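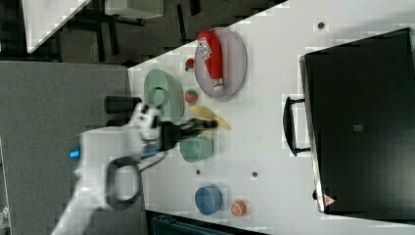 5 min read

Posted 10/02/2020 in Food & Town

Peltari is making ketchup again in Loravstead

If you drove past the old Peltari plant on the river road this week with your windows down, you already know. I caught it at the stop sign, that sweet, vinegary, slightly burnt smell that used to be on my school clothes every fall, and I pulled over like a crazy person just to sit there and breathe it in for a while.

So yes, it's official. The Peltari bottling line is running again after 11 years of sitting dark. The company put a short notice on its front gate and on its website, and it says the plant will cook and bottle ketchup through the end of the tomato harvest, then switch over to a plain crushed tomato for the winter. Next season's cooking is supposed to start back up as soon as the first local fruit comes in.

The notice says 168 people are on the payroll for this first run. That's a good deal smaller than the place was when I was a kid and half my street worked there, but it's a big number for us. A lot of those jobs are seasonal, I should say. The company hasn't put out how many will stay on once the fresh tomatoes are finished, and I asked at the office window and was told (very politely) that they'd have more to share later. I'll be asking again.

What I can tell you about is the bottle, because I already have two of them in my refrigerator door. It's a 15-ounce squeeze bottle, a little shorter than what most of us are used to, and it only comes in the one size for now. The recipe is supposed to be the old one. I put it on a fried egg sandwich, which is how I judge all ketchup, and I'd say it's close! It has more clove than I remember, and it's thinner. My household is split on the thinness. I like it on fries because it gets into everything, but on a burger it makes a run for your sleeve.

The Volto on Second Street has it stacked by the front doors, and when I went in at lunchtime the stack was already pretty sad looking. The clerk told me another delivery was due before the weekend. They're asking folks to keep it to two bottles each until the shelves catch up, and there was a handwritten sign about it taped to the cart return. I saw one man read the sign, look at his three bottles, and very slowly put one back.

Geagea, the lunch counter across from the library, has switched over too. They've swapped out the packets that come with takeout and are sending little lidded cups instead, filled in the back. I got the meatloaf plate with extra, to go, and ate it in my car, which seems to be where I eat everything this year. They also have the tomato soup back on the board, and they tell me it's made with seconds from the same growers who supply the plant. It's peppery. Get the grilled cheese with it.

Now, the growers. This is the piece of the story I think matters most and it's the one I know the least about, so bear with me. When the plant shut down, most of the tomato ground on the north side of town went over to corn and hay. You can't flip that back in one spring. Peltari says it signed its first contracts in April, which was a strange month to be signing anything, and that it's buying from farms within around 15 miles of the gate. I talked to a couple of growers at the Saturday-morning-style stand out by the feed store (it runs most mornings now, so I don't know what to call it anymore), and they were cheerful but careful. One told me the price was fair this year and that he'd like to see it be fair next year too. Another had put in only a small patch to see how it went, and it went fine apart from some blossom end rot in the low corner, and she's thinking about doubling it.

The other thing people keep asking me about is the trucks. The river road is narrow at the bridge, and loaded trucks have been coming through early, before it's light. I live far enough up the hill that I sleep through it, but I've had messages from readers on Mill Lane who don't. The company says drivers have been told to use the county road whenever it's open. The county road has been closed for culvert work since August. So there's that. The town office tells me the culvert should be finished in 2 weeks, weather permitting, and I'll post when the cones come down.

There won't be plant tours this year, for the obvious reason. I know, I'm sad about it too. I still have the paper hat from my third-grade visit somewhere in my mother's attic. There is a small window on the parking lot side where you can buy bottles straight from the plant, mornings only, cards only, masks on, and you wait on the painted marks. They're a few cents cheaper than at Volto, but they do run out, and you can't call ahead.

If you end up with a windowsill full of your own late tomatoes and all this has put you in the mood, I've had luck cooking down my own small batch in a wide pan, uncovered, with an onion, cider vinegar, brown sugar and a bit of allspice. It takes most of an afternoon and you'll get less than you hoped for. Put a lid on loosely near the end or you'll be wiping red dots off the stove for days. Mine went into a jelly jar and was gone by the next night's fries.

I'm still looking for photos of the old line from before it closed, and especially of the big painted tomato that used to be on the water tower. If you've got one in a drawer, send it along or drop a copy in the box outside our office door. Please write your name on the back so I can get it home to you.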